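**Unit 4 – Collecting demonstrations with hand-held grippers**

Reading before the lab: Herrera notes, sections 1 and 2. Bring your log sheet.

### 4.1 Two ways to show a task

In teleoperation the operator drives the arm from a distance, through a leader arm or a controller. The recorded commands are already in the robot's own joint space. The cost is speed: cloth work through a leader arm is slow, and the operator feels very little of the fabric.

With a hand-held gripper the operator carries the end effector and does the task directly. No arm is present during recording. What gets stored is the wrist video, the tool pose over time and the opening width of the fingers. The pose has to be turned into arm motion later, and some of what a person does easily will be outside the reach of the arm.

The Puna set used in this course was recorded the second way. The Grilholm set, used in Unit 5, is teleoperated.

### 4.2 What one episode contains

- A start state with both grippers open and clear of the cloth
- The task itself, without pauses for talking or repositioning furniture
- An end state held still for 20 frames

Episodes that miss the end hold are trimmed badly by the segmenter and should be recorded again. Each group records 100 episodes. In the April run, 74 of the first 100 passed the pose check; most of the rejects came from fast wrist turns, where tracking drops out.

### 4.3 Folding garments with two tools

Folding needs two contact points for most steps, so both hands carry a tool. Keep the following in mind:

1. Grasp at a seam or hem where possible. A single layer of thin fabric slides between the pads.
2. Close fully before lifting. The width signal is the only record of the grasp, and a half-closed gripper reads the same as one closed on thick cloth.
3. Move both tools at similar speed during a fold. If one leads, the garment shears and the sleeves end up under the body.
4. Vary the start pose. A garment laid out the same way every time gives a policy that works for that layout only.

Point 4 also covers surroundings. Patterned sheets, uneven window light and other clothing nearby are all acceptable. Dark fabric is harder for the visual tracker, as it has few features – a printed background helps.
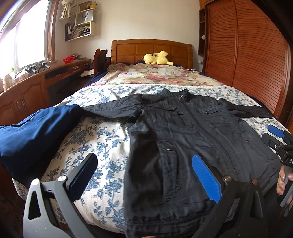
*Fig. 4.2. Wrist view, two-tool setup. Black jacket spread front side up, collar toward the headboard; second gripper at right.*

Before the lab, mark on a copy of Fig. 4.2 where you would place each gripper for the first fold, and write down which sleeve you would move first. Note that the left sleeve is creased and meets the blue garment at its end.

### 4.4 Replay

Replay on the Ando arms at half speed first. Check joint limits before contact, then compare the finger width trace with the recorded one. Log any episode where the two differ after the first grasp.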